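Teaching two arms to stack soft things: tips from our bench

I write this page for people who show tasks to a robot by remote control and are tired of bad takes. In our workshop in Ganholm we do mostly household tasks: stacking, folding, putting away. Soft round pieces like cushions and pads are harder than they look, and I made every mistake already. These are my notes.

Before you start

Practice the task with your own two hands first, slowly, and say each step aloud. If you cannot say the step in a few words, the robot will not learn it well either. Hye-jin Jin, who taught me, made me do this with a timer until my time was the same on each try.

Clean the tabletop. On a shiny table every fingerprint shows, and the lights make bright spots. A dry microfiber cloth is enough. Do not use spray near the arms.

Put the shelf or stand where both arms can reach it without stretching. When an arm is almost straight it moves in small jumps, and the operator feels this as a fight in the wrist.

Picking up a soft piece

Close the gripper slowly and stop early. A soft disc gives you no clear "click" when it is held, so beginners squeeze too much and then the piece folds. Take it near the edge, lift a little, wait one breath, then lift fully.

If you make two stacks, decide which arm is responsible for which stack and keep it the same for the whole session. We changed sides in the middle once and had to throw away 40 takes. 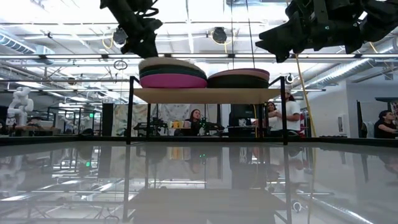

Let the piece go only when it already rests on the one below. Dropping from a finger's height looks fine to you, but the learned version will drop from a hand's height. Open the gripper, go straight up, and only after this move to the side. If you move sideways too early you pull the stack with you.

Keep a small mistake if you can fix it calmly. A take where the disc lands crooked and the operator pushes it back is useful - the robot needs to see how to recover. Mark it in your notes. We use plain words, "crooked, fixed", and no codes.

How many takes

For our last stacking task we recorded 332 and kept 201. My opinion is that starting positions matter more than the number. Turn the pieces, swap the colors, move the stand a little between takes.

Rest your arms. I stop at the first sign of a tired shoulder, drink water and let another person drive. Different operators have different habits, and a mix is good.

At the end of the session, park both arms before you take anything off the table. Write down the gripper settings the same evening - in the morning you will not remember them.

Comments

Anqi Duan: The one breath tip helped me. My pads were always swinging when I moved too fast.

plonik_user: Do you also teach the unstacking, or do you play the takes backward?

Reply from the author: We teach it separately. Backward did not work for us, the grip comes from the wrong side.

Related tips

Folding small towels with two arms
How to label your takes so you can find them in March
Cable care for the Bae hand controller
Vollstead stands: which height to choose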